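3.2 Evaluación del kit bimanual Pliken

El kit Pliken, suministrado por Brornby, se recibió en abril con 2 brazos, pinzas paralelas, controlador y licencia de software para un curso. El precio para centros docentes es de 3632 euros, sin bancada. El montaje siguió el manual del fabricante, salvo la fijación de los cables de muñeca, que el manual no detalla.

Las pruebas se plantearon como manipulación de objetos domésticos en un dormitorio, por ser el entorno que exige la memoria del proyecto. Se registraron 146 ciclos de agarre, repartidos en tres sesiones. La fuerza de cierre se limitó por software antes de trabajar con dispositivos electrónicos.

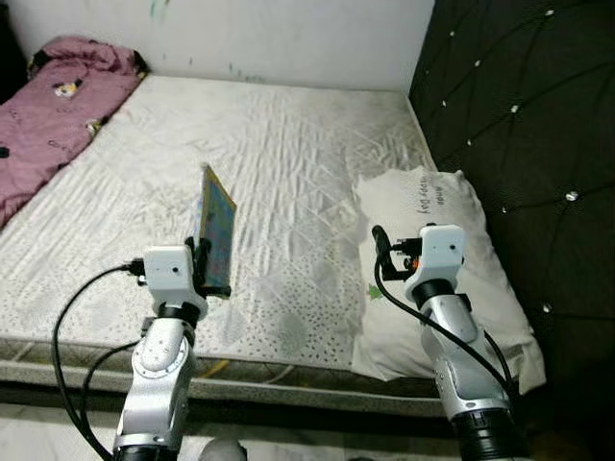

Figura 3. Brazo izquierdo con un teléfono sujeto en la pinza; pinza derecha libre. Ensayo sobre colchón.

El cableado externo es el punto más débil del conjunto – forma bucles junto a las muñecas y obliga a restringir el giro de la última articulación. Benedicta Kyei modificó los límites articulares en el fichero de configuración; los valores figuran en el anexo B.

Frente al kit Wondham, descartado en la fase previa, Pliken ofrece mejor documentación de la interfaz de programación, pero el recambio de los dedos solo se vende por pares. Queda pendiente repetir la calibración con la bancada definitiva.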